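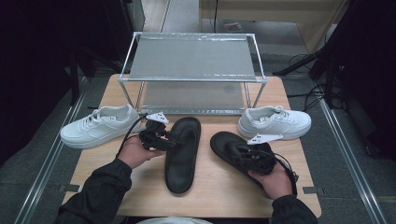 Ticket: Giltholm v Drandstead, stream shows "not available in your area" for season pass holders
Opened by: Benedetta Palumbo, Giltholm FC media desk
Opened: Sep 30, 2018
Handled by: Ruwan Mridha, Jetier support
Status: Closed

Benedetta Palumbo
Our home match against Drandstead kicked off at three o'clock. Season pass holders who log in get the message "not available in your area" and a black player. People who bought the single match pass can watch. I have tried it on my own account in two browsers and on a phone, same result. The audio commentary works for everyone.

Ruwan Mridha
Thanks. Can you send me the match ID and tell me which country setting the season pass has in your club panel?

Benedetta Palumbo
Match ID is in the attached export. Country setting says "Home + abroad". We didn't change it over the summer as far as I know. Friederike Wunderlich looks after the panel and I have copied her in.

Friederike Wunderlich
I didn't touch the country setting. I did load the new rights sheet from the league on Friday, the one that has the Fuchs highlights deal in it.

Ruwan Mridha
That is probably it. The sheet has a column for live rights and a column for delayed rights. In your upload the live column is blank for the season pass product, and a blank is read as "none". The single match pass is a separate product with its own rule, so it was left alone.

I have set live rights by hand for this match. Please ask someone to log out and back in.

Benedetta Palumbo
Working on my account now, second half just started. Two supporters have confirmed by email. One on an older set-top box still gets the message.

Ruwan Mridha
The box app keeps the old rule until it is restarted. Unplugging it for a minute should do it.

Benedetta Palumbo
He restarted and has a picture. What about the rest of the season?

Ruwan Mridha
Only this match is fixed. The other home matches still have the blank column. Friederike, please fill in the live column for all rows and upload the sheet again. Don't delete the old sheet first – that takes the replays down as well.
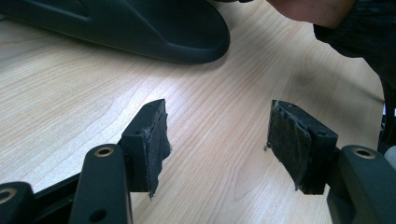

Does the new upload overwrite the change made by hand for the Drandstead match?

The upload replaces it, and the result is the same as long as the live column is filled in for that row.

Friederike Wunderlich
Uploaded again. The October fixtures now show "live" for both products. The upload log has one warning, code 500, on the cup tie.

Ruwan Mridha
The cup tie has no kick-off time yet. The warning clears when the time is entered. Checked the league fixtures from here with a test pass and they are fine.

Benedetta Palumbo
Good. Refunds will be dealt with by Ingvild Amundsen in our ticket office. You can close this.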